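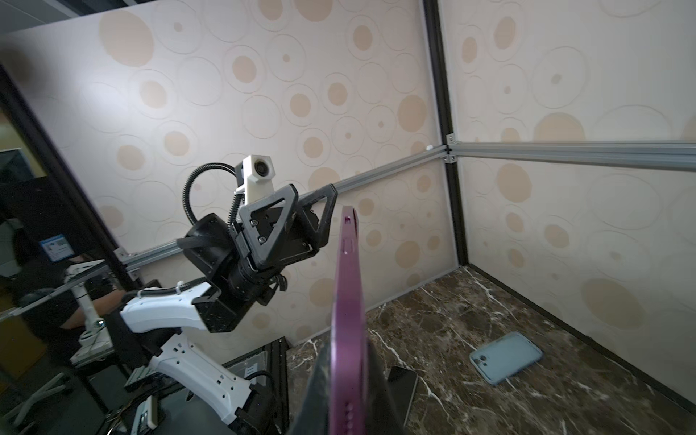
Itzel Cisneros wrote to ask whether it's really worth cleaning an old phone properly before handing it down, when the next person is going to put a case on it the same afternoon. My answer is yes, and I say it with affection, because I used to be a quick-wipe-on-the-sleeve person myself. A phone picks up an astonishing amount of pocket fluff over the years, and most of it goes exactly where you don't want it, into the charging port and those tiny speaker holes on the edge.

I do this a lot now. The Cluston Hostel keeps a drawer of spare phones for guests who have lost theirs or dropped them in the lake, and every July they come to my kitchen table in a shoebox. So this is how I go about it, one phone at a time, with a pot of coffee close by (but not too close).

What you'll need

A microfiber cloth, or better still 2 of them
A soft, dry toothbrush that has never met toothpaste
A few wooden toothpicks
Cotton swabs
Wipes with 70 percent isopropyl alcohol
A folded towel to work on

Before you clean

Save the photos first. I know, I know, you were going to, but do it now. The last phone I did had 2469 pictures on it, and the owner was very sure there was "nothing much" left. Then sign out of the accounts, erase the phone from its settings menu, and turn it all the way off. Unplug it, take the case off, and if there's a card tray, check that the old SIM isn't still sitting in there.

The edges

Start here while the phone is dry. Hold it upright with one edge toward you, under a good lamp, and look down the length of it. You'll see a line of gray packed in places you never noticed, usually where the case used to end. Brush along the edge with the toothbrush in short, light strokes, and tilt the phone so whatever comes loose falls onto the towel and not back in.

The little round holes need the most patience. Brush across them, never poke into them. One of those holes may well be a microphone, and a pin will go straight through what's behind it. I stay away from canned air too, which can push the dust deeper.

For the charging port, take a toothpick and go very gently around the sides, drawing the lint outward. It often comes out in one felted lump, and I won't pretend I don't enjoy that part!

Front and back

Now the wipes. Give one a squeeze if it's dripping, then go over the glass and the back, and finish with a dry cloth. Around the camera bump there's nearly always a ring of grime, and a barely damp cotton swab run around the base will lift it. Use a clean corner of cloth for the lenses.

If there's sticky stuff left from an old label, lay the wipe over it for a minute and then rub with your thumb. My neighbor swears by the Drisden cleaning putty for this, but I found it left crumbs.

Letting it rest

Leave the phone on the towel for half an hour before you turn it on or plug it in. I set mine down side by side with a slip of paper under each — name, charger type, anything that sticks or rattles — and then go and wash out the shoebox lid, which by then usually needs it.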